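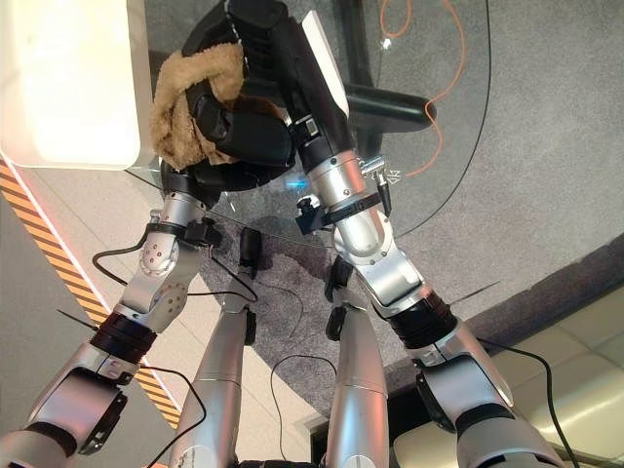 Last updated: December, 4:10 p.m.

Print this page | E-mail this page

Search news and press Enter keyword Go

FOR IMMEDIATE RELEASE

Rament opens a mending counter in Clillulden, and we'll take your fleece, your puffy coat and your sad old blanket

CLILLULDEN – I get to write the press releases at Rament, mostly announcements about zipper pulls and holiday hours, so you can imagine how happy I am to have real news this month. We're opening a mending counter! It's at 52 Magagula Street, in the old dry cleaner's storefront next to the bakery, and the doors open in December at 9 a.m. sharp with coffee on for anybody who turns up early.

If you've only known us through the mail, Rament fixes soft things. Fleece jackets, quilted coats, throws, sleeping bags, dog beds (yes, we do dog beds, please shake them out first). For years people have boxed these up and shipped them to our workroom in Prukatthorpe, and we've mended them and shipped them back. It works fine, but it's slow, and a winter coat is exactly the thing you don't want to be without for a few weeks in winter. Our customers in Clillulden have been telling us this for a long time, in e-mails that start out polite and get shorter as the weather gets colder.

So now you can walk in. Bring the thing, put it on the counter, and one of our menders will look it over with you right there. Small jobs we'll often do while you wait. A popped seam, a missing snap, a drawcord that has disappeared up inside the hood – those are quick, and there are two comfortable chairs and a window. Bigger jobs get a paper tag and a pickup day, and we'll text you when it's ready.

What it costs

We kept the prices simple. Small repairs are $3 each. Medium repairs are $20, and that covers most zippers, most torn pockets and any patch up to the size of your hand. Anything larger gets a written quote before we touch it, and the quote is free even if you decide to take the coat home and think about it. I've done that myself with a parka I was fond of. It came home with me twice before I gave in and had the lining replaced, and I've worn it all fall.

There's no charge for telling you something can't be fixed. Our menders are pretty blunt on that point. If the insulation has clumped up and gone flat across the whole back, or the coating on a rain shell is coming off in flakes, they'll say so, and they'll tell you which parts are worth saving. Zippers and buckles nearly always are.

Why fleece keeps coming up

Fleece and other fuzzy fabrics are the biggest part of what we do, and I didn't understand why until I spent a week in the Prukatthorpe workroom. The fabric itself is tough. What goes wrong is usually where it meets something else, like a cuff binding or the tape behind a zipper. The pile gets caught, somebody yanks, and off comes a strip. Then there's the matting. A shaggy throw that's been through a hot dryer ends up feeling like a doormat, and people assume it's ruined.

Sometimes it is! But a lot of the time it can be brushed back most of the way. We use a soft pet brush on a barely damp cloth, going in one direction, and then leave it flat to dry overnight. You can do this at home and you don't need us for it. The counter will have a free one-page care sheet with the whole method on it, plus a bit about washing cold, turning things inside out and skipping the fabric softener.

The other thing I picked up in the workroom is that color matching is harder than sewing. Black is not one color. We keep three different black threads by each machine and there's still a regular argument over which one goes with a faded coat. Tan and oatmeal shades are even worse, and for those we usually ask customers if they'd like us to match it as close as we can or go the other way and use something bright. In Prukatthorpe the bright patches are catching on, mustard yellow especially.

The scrap wall

This is my favorite part of the new place. All along the back of the shop we've put up open bins of leftover fabric, sorted by type, and you can pick your own patch from them. Fleece offcuts, quilted nylon, corduroy, flannel, a big bin of webbing and straps. If you sew at home, you can buy scraps by the bag too. We opened the storeroom to get ready for this and our stock list came to 471 separate pieces of fleece, some of them big enough for a vest and plenty that would make one good mitten.

Teachers and youth group leaders in Clillulden can get a bag of scraps free once a season. Send us a note first so that we have it packed when you get here.

Learn to do it yourself

In the new year we'll start evening classes at the counter. The first is basic hand mending, for people who have never threaded a needle and feel weird about it. After that comes zippers, which is a longer class with a snack break, as zippers make people cranky. We're keeping the groups small and everyone works on something of their own, so bring an item you wouldn't mind having a slightly wobbly seam on. Sign-up sheets will be at the register from opening day. There isn't an online form yet – we're working on it, and I'll post here when it's up.

Getting here

The shop is on the ground floor with a level entrance and a wide door. There's street parking on Magagula Street and a bike rack in front of the bakery. If you're carrying something enormous, like a king-size comforter, pull up to the side door and ring the bell and somebody will come out and help you carry it.

Hours are 9 a.m. to 6 p.m., with a break from 1 to 1:30 p.m. when the whole shop goes next door for soup.

Please wash or at least air out your things before you bring them. We can't take anything that's wet, and we can't take electric blankets or heated vests at all. Check your pockets, too. The workroom keeps a jar of found items and there is a house key in it with a green plastic cap that has been waiting for its owner since spring, so if you sent us a ski jacket and have been locked out ever since, call me.

Mail-in repairs will go on exactly as before, at the same address in Prukatthorpe and at the same prices as the counter, plus return postage.

About Rament

Rament mends clothing, bedding and outdoor gear made of fleece, down, quilted fabric and other soft materials. The workroom is in Prukatthorpe, and the Clillulden mending counter is our first walk-in shop.

Press contact: Rament Press Desk, Prukatthorpe. Reporters are welcome to stop by before opening day for a look at the scrap wall. Bring something with a hole in it and we'll patch it during the interview.

Print this page | E-mail this page

We use cookies to remember your settings and see which pages get read. By continuing to use this site you agree to our cookie policy. Accept Change settings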